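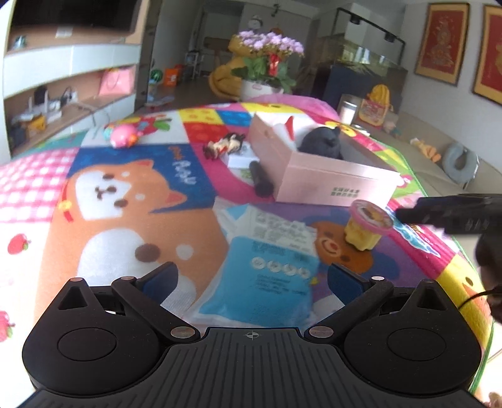

Getting Started > Part 2: Your first wardrobe count

Last updated: 20 April 2018

Right, you've got Tivex installed and you've made a login, so now comes the bit I love - getting your clothes into it! I wrote this part of the guide after doing my own wardrobe in February, when I found I owned four grey cardigans and wore one of them. Set aside an evening, put some music on, and don't try to do the shoes as well.

Before you start

You'll want your phone charged, a flat surface to lay things out on (I use the bed) and a bag for anything you already know is leaving. If you share a wardrobe, make a separate profile for each person first. I didn't, and it took me ages to pull my jumpers back out of my husband's list.

1. Open Tivex and tap New Wardrobe. Give it a name you'll recognise later. Mine is called Plotham, after the house we were living in when I bought most of it.

2. Choose your season. You can pick All Year if you like, but I'd do winter and summer as two lists, as it makes the scores further down a lot more useful.

3. Take out one type of clothing at a time. All the trousers, say. Lay them flat and leave everything else on the rail.

4. Tap Add Item and fill in the colour, the size and when you last wore it. A guess is fine for the date! If you can't remember at all, tap Not Sure and Tivex will ask you again in a few weeks.

5. Put the item back with the hanger facing the wrong way round. Turn it the right way once you've worn it, and tick Worn in the app the same day.

6. Carry on until that type is finished, then tap Save Group. Have a cup of tea before you open the next drawer.

Note: The free version holds 74 items for each wardrobe. The paid one holds 900, and if you have more than that I'd love to hear from you (and possibly come round).

Caution: Don't close the app between steps 4 and 6. It keeps single items as you go, but the group isn't stored until you save it, and I've lost a whole evening of skirts that way.

Setting up your score

Every item gets a Randness score, named after the dreadful old spreadsheet Hannelore Prantl and I used before there was an app at all. It goes up when you wear something and drifts down when you don't. The highest you can get is 1,000, and my navy work trousers are the only thing I own that's anywhere near it.

7. Go to Settings, then Scores, and switch on Slow Drift. Without it, your party clothes will sink to the bottom by spring and you'll feel terrible about a perfectly good dress.

8. Mark anything sentimental as Keep. These don't get a score and won't turn up in your clear-out list. Wedding outfits, your gran's coat, that sort of thing.

9. Tap Build List. The first go can be slow on older phones, so leave it alone and go and hang a few things up.

Caution: Clear Out removes items from the app for good. If you only want to box something up for a while, use Store instead, and write the box number in the notes.

If you're moving over from Pearce, skip steps 3 to 6 and go to Part 5, where I go through bringing in your old list. The colours come across a bit oddly (all my greens arrived as teal) but you can fix them in one go from the Groups page.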